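Subject: Re: [grippers] Hand-held grippers and floppy packaging

On the list last week, the Drarnora bench wrote:

> We've been through three sets of finger pads and still can't get a decent
> hold on anything in a loose clear bag. Rigid boxes are fine. Has anyone
> compared the Plellitz hand-held pair with the Alipour ones on soft stuff?
> And do you lift with one side or both?

Yes, and I'm so glad you asked, as I've spent most of October on exactly this!

We ran both pairs on the same job: pick up a bagged snack packet and put it in a shallow white tray. Same board, same tray, same person wearing the grippers (me). I did 87 goes with each pair. The Plellitz got the bag into the tray 55 times and the Alipour 53, so on success alone there's hardly anything in it. How they feel is another matter. The Plellitz closes more softly and I could sense the packet through it, which is lovely when the outer bag is all crinkle and slack. The Alipour has a firmer bite and wins easily on boxes and tubs.

As for one side or both -- both, every time. With one gripper I mostly got a fistful of outer bag while the packet slid to the far end. Going in low from both sides and pinching towards the middle made a huge difference. I'd try that before buying a fourth set of pads.

A few odds and ends:

- Strap the grippers snugly over the back of the hand. Mine crept round on long sessions and the marker plates ended up pointing somewhere silly.
- Run the cables back along your forearms. I had one loop over the tray and spoilt a good run.
- Shiny bags upset our tracking less than I'd feared. Moving one lamp helped more than any setting in the Cluronport software.

We've now logged 2,516 short clips across all our objects, and I'm happy to share the bag ones if you can cope with my file naming.

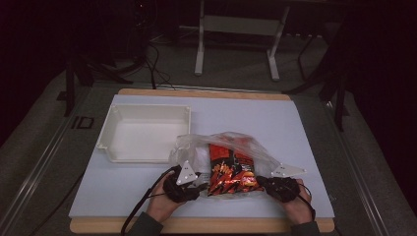 Next I want to try the softer Plellitz pads on the Alipour body, if the screw holes line up. Do send me the thickness of the pads you've been using and I'll cut a set to match.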